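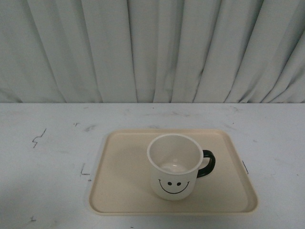
Ticket 1752 - comparison table showing wrong fees
Opened 28/02/2019
Status: open, waiting on Brunex
Priority: high (was medium)

Reported: savings account page lists Dustadari and Vultetex as separate banks. Same owner. The "owned by" column is blank for both. Reader complained, fair enough.

Tried so far
- cleared cache, no change
- re-ran the overnight import. 102 accounts in, 92 out. Ten missing, all from Brunex feed
- checked the feed by hand, owner field is there, spelt "Bodnár Group"
- our lookup has "Bodnar", no accent. So no match, row gets dropped or owner left blank

Added accented version to lookup. Re-ran. Owner now shows for Vultetex, still blank for Dustadari. No idea why yet.

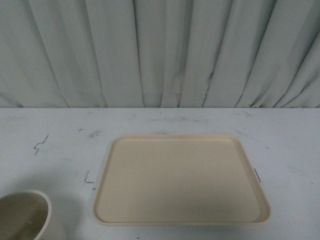 Table and curtain.

Update: Dustadari monthly fee also wrong, page says 200 a year, feed says nil if you pay in every month. Think the conditon text is being cut off on import. Seperate ticket? Leaving it in here for now.

Update 2: feed format changed in November, we never picked it up. Owner field moved one column along for older accounts. Asked Brunex for the new layout, no reply.

Workaround: owner typed in by hand for Dustadari, fee row hidden. Do NOT run the import again until the layout comes back, it will overwrite both.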